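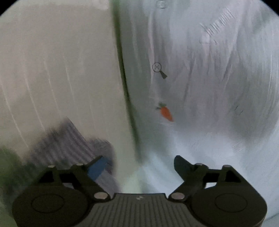
Ludivine Chauvin wrote back to us in March that the bedtime diaries were all very well, but that in her house the hard part of the evening began long before anybody put on pajamas, and that a sheet which only started at lights-out would miss most of what she could tell us. Several other parents in Zuvadville said much the same in the free-text box, and we are grateful to them, as their remarks shaped a good deal of what follows.

4.2 Evening routines and time to fall asleep

Of the families who took part, 702 returned a diary complete enough to use. Parents filled in the Carré Evening Sheet each night for two weeks, noting when supper ended, whether there was a bath, a story or a screen, when the child was settled in bed, and their own best guess at when the child fell asleep. We know that a guess made from the hallway by a tired parent is only a guess, and we have tried to keep that in mind all the way through this section.

Children whose evenings followed the same order on at least five school nights a week were reported to fall asleep sooner than children whose evenings changed from night to night. The order itself seemed to matter less than we had thought it would. Some families read first and bathed after, some did it the other way about, and in a fair number of homes there was no bath at all on weeknights, with no sign in the diaries that the children were any the worse for it. Bedtimes later than 9 p.m. were more common in Drurnach than in Zuvadville proper, which fits with the later shift patterns there and with the school bus timetable, and we have adjusted for district in all of the comparisons.

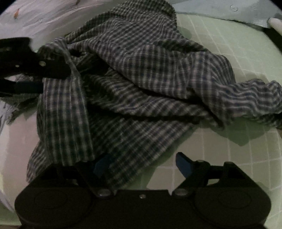
Figure 4. Plaid shirt on a gridded cutting mat, with a black hand-held gripper in the foreground.

Night waking was harder to read. Parents of the youngest children often wrote "up again" and nothing more, and we could not always tell whether this meant a short call for water or a long spell awake. Following the coding notes drawn up by Romain Joly, we treated every such entry as a single waking, and we accept that this will have made some nights look calmer than they were. A small group of families also used the Droteck wrist monitor, and for them the recorded wakings were more frequent than the diary ones, though the two sources agreed fairly well on the time of falling asleep.

We were asked at the parents' evening on a Tuesday whether weekends undo the good of a steady week. The diaries can't settle this. Weekend entries were patchy, with many sheets left blank on Saturday night, and those families who did fill them in were probably the ones with the steadiest habits to begin with. We have therefore left weekends out of the main tables and report them separately in Section 4.4, along with the naps, which raised some of the same difficulties.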